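From: Etimon
To: Jaro supporters' list
Date: November 21, 2023
Subject: Re: [jaro-list] Away coach for Vadach, and that second half

Evening all,

I've been hoarse since the final whistle and I don't care one bit. What a game! For those who couldn't get to it, we were 19 down at the half, the shooting was dreadful, and I'd already started working out in my head how early I could leave without looking rude. Then out they came with the small line-up, pressed the ball the full length of the court, and Ahonen simply couldn't get it over halfway. I have watched this club a long time and I can't remember a third quarter like it. We won by 6 in the end and it could have been more if we'd made our free throws (we never make our free throws).

Somebody asked on the list last night whether the press was a one-off or something we'll see again. Quoting it in full, as the archive seems to have swallowed it:

> I enjoyed it as much as anybody but I do wonder if we got lucky.
> Ahonen were missing their first-choice point guard and the lad who
> came in had clearly not seen a press before. Vadach will have
> watched the tape. They've got two guards who can dribble through
> traffic and a centre who passes well from the middle, and if you
> send two men at the ball against that you give away layups all
> night. I'd keep it for five minutes here and there and otherwise
> stick to the zone. Also, our starters looked dead on their feet
> by the end. Can they do that twice in a week?

All fair, and I agree with some of it. The tired legs worry me too. But I'd answer the Vadach point like this. When we played them in the opening month we sat back in the zone and they passed round it for the whole evening. They had all the time in the world. Even a press that gets broken takes seconds off the clock, and their big man hates running. If he has to turn and sprint back ten times in a quarter he won't be passing so sweetly from the middle by the end of it.

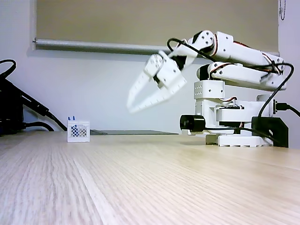

Etimon, I'll have a pint on this with you. Their big man doesn't need to run if they throw it over the top to him, and they will. I was there in the opening month as well and what killed us was rebounding, the same as always. Five small players chasing about won't fix that. Play the tall lads together from the start and make it ugly, I say. Still coming on the coach though!

That came in while I was typing, so I've pasted it above. The pint is accepted. And yes, rebounding, I know. I went back through the sheets I keep at home and we've pulled down 193 so far this season, and I'm fairly sure every side we've faced has had more. It's our weak spot. My feeling is that the tall pair can start, settle things, and then we let the little ones loose when Vadach make their first changes. Their bench is thin. That's the spell where I think we can win it.

What really pleased me the other night was the noise. The hall holds 2,000 and it was almost full, and when the third steal in a row went in I couldn't hear the drum, and I was standing next to the drum. The players talked about it afterwards by the tunnel, how they couldn't hear the bench calling and just carried on pressing. Lovely stuff. More of that, please.
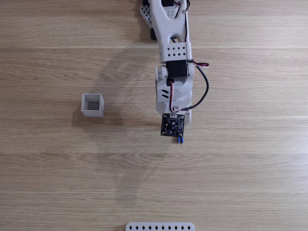

So if we can take even a corner of that racket over to Vadach it'll make a difference. Their hall is low and everything echoes, and the away end is right behind the basket they shoot at in the second half. Free throws in front of us, all through the last quarter! Bring scarves, bring anything you can wave. The drum is allowed as long as it stays off the front row, and I've got that in writing this time.

Coach details as before: same pick-up, same price, pay on the day. Please be there a quarter of an hour early, as the driver won't wait and last season we left two people at the petrol station end. If you've put your name down and can't come, tell the list and not just me, so the next person can grab the seat. Under-16s need an adult with them on the coach as well as in the hall.

Oh, and the yellow hat left on row F is at the ticket window.

Come on Jaro!

Etimon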